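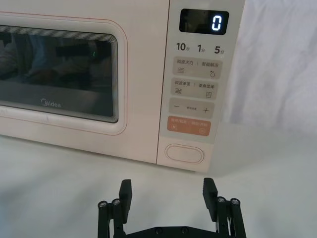
Help Desk > Storm and Flood Recovery > Paying for Repairs

Can I apply for county storm relief if my insurance claim is still open?

Hi all! First post here, and I'm so glad this board exists. We had water through the ground floor in the August storm and I just found out Lurach has its own relief grant, up to 3,270 dollars per household. My insurer hasn't decided anything yet. Do I have to wait for their letter, or can I get my name in now? I've already spent nearly 1,000 on cleanup and would love to keep moving!

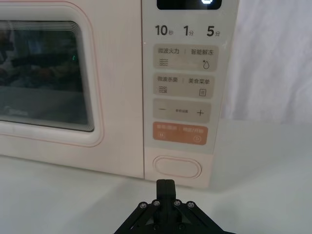
Flidley

Apply now, don't wait! You check "claim pending" on page 2 of the form and send the insurer's letter in when it shows up. I did mine this way and the desk at Maihi was wonderful (go before noon, the line is short and they'll look over your papers with you). Keep every cleanup receipt, even the little ones. We got 3,025 in the end and it paid for most of a new floor!

Skanex

Same as above. Just know that if insurance pays for the same repair later, you have to report it and may owe part of the grant back. Take pictures before you throw anything else out.

Related topics
Appealing a relief grant decision
Replacing lost ID after a flood
Can renters apply for storm relief?
Where to drop off storm debris in Lurach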